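Flurance かご分け遊びセット 準備と片づけの手引き
第3章 かごを並べて、中身を分ける

ここからは、いよいよテーブルの上の準備です。第2章でかごの検品まで終わっている前提で書いていますので、まだの方は先にそちらをどうぞ。私はいつもここを飛ばして始めてしまい、あとで編み目のささくれに指をひっかけて後悔しています(学習しないんですよね…)。

3-1 用意するもの
・編みかご(濃い茶色) 1個
・編みかご(明るいオレンジがかった茶色) 1個
・おもちゃの野菜と果物
・小物(野菜でも果物でもないもの)
・乾いた布

かごの色は、はっきり違うものを選んでください。以前、Biltwoodの店で似た色を2つ買ってしまったことがあって、遊んでいる途中でどっちがどっちだか、大人の私まで混乱しました。色が違えば「濃いほうに入れてね」のひとことで通じます。

3-2 手順
1. テーブルの上を乾いた布でさっと拭きます。白い天板だと細かいゴミが目立つので、私はここだけは少し丁寧にやります。
2. 濃い茶色のかごを左の奥に置きます。
3. オレンジがかったかごを、その右隣に置きます。ぴったり揃わなくても大丈夫。少し奥にずれていても遊ぶのに支障はありません。
4. 右のかごに野菜と果物を入れます。重ねずに横に並べると、何が入っているか手前からすぐわかります。
5. 左のかごに小物を入れます。

注意:ボタン電池の入った小物は、ふたがねじで留まるものだけを使ってください。ふたがゆるんでいたら、そのかごには入れず、別の場所に保管します。

注意:直径40ミリより小さいおもちゃは、このセットに混ぜないでください。小さなお子さんがいるお宅では特にお願いします。

メモ:手順4の並べる順番に決まりはありません。私は黄色やオレンジ色を緑の隣に持ってくるのが好きです。緑ばかり続くと、どれがどれだか見分けにくいんですよ。レモン形のものを1つ入れておくと、ぱっと目に入って便利です!

3-3 置き場所の確認
かごはテーブルの奥側に寄せて、手前を広く空けておきます。取り出したものを置いて見比べる場所になるので、ここにコップやお皿は置かないでくださいね。縁が外に広がったかごは、見た目より場所を取ります。隣のかごとぶつかるようなら、左のかごをもう少し左へ。

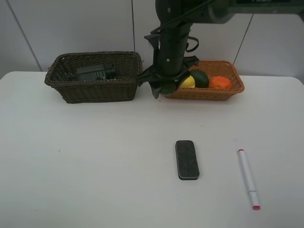
図3-1 かごの配置例(左:小物、右:野菜と果物)

3-4 うまくいかないとき
・かごががたつく:底の編み目が浮いているかもしれません。裏返して手のひらで軽く押さえてみてください。それでも直らなければ、薄い布を1枚敷きます。
・中身が奥に隠れてしまう:手前に引き寄せるか、浅いかごに替えます。深いかごに小さなものを入れると、手前の縁に隠れがちです。
・かごを買い足したい:品番は1047です。52ページの部品表に、Pluldaleのふた付きかごと並べて載せてあります。

片づけるときは、中身を先に出してから、かごだけを重ねます。入れたまま重ねると、下のおもちゃに編み目の跡がつくことがあります。詳しい手入れの方法は第4章へ。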